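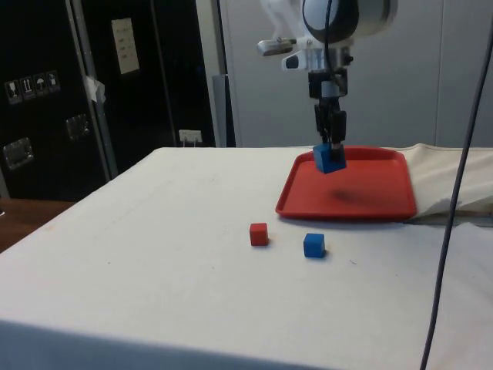

I gave up my car in October, mostly out of temper. The garage in Sancombe rang to say the repair would come to £1,718, and I stood in the kitchen with the phone in one hand and a piece of toast in the other and heard myself say no, thank you, you can keep it for parts. Then I had to get to work.

So I became a bus person. I'd last been one at school, when it meant sitting upstairs at the back and being horrible to the younger ones, and I'd forgotten how much there is to it. You need to know which stop has a shelter and which has half a shelter. You need to know that the 15 goes all round the houses (past the old Chong warehouse, up the hill, back down the hill) and that the 2 doesn't, but the 2 is the one that doesn't turn up.

My first week was dreadful. I missed a connection by the length of a zebra crossing and walked the last stretch in shoes meant for carpet. By the third week I'd bought proper boots and a flask, and I'd started leaving the house early enough to get the front seat on the top deck, which at my age I still think is the best seat in any vehicle anywhere!

You see into everyone's upstairs windows, for a start. I know who has new curtains on Wondinura Road and who has given up on the exercise bike. You see gutters with small trees growing in them. One garden has a rowing boat in it, miles from any water, and I've grown terribly fond of that boat.

And people talk to you, or at least they talk near you. Ridwan Rondonuwu gets on outside the bakery with a bag of rolls still warm, and the whole top deck goes quiet with longing. He used to drive the 15 himself, and he told me the trick to the hill is to take it slower than you want to. He also thinks the timetable was better when it was printed on yellow paper. I can't argue, I never saw it.

I don't want to pretend it's all rolls and rowing boats. Sunday service is a joke, the last bus home leaves before most films have finished, and I've turned down two dinners because of it. My neighbour Afiq Mangundap lends me his car for the big shop, so I'm a bit of a fraud too. He wants it back with petrol in, and fair enough.

But I did my sums in January 2024, sitting up at the front with the flask wedged between my knees, and I haven't looked at a car advert since. The boat had snow in it that morning.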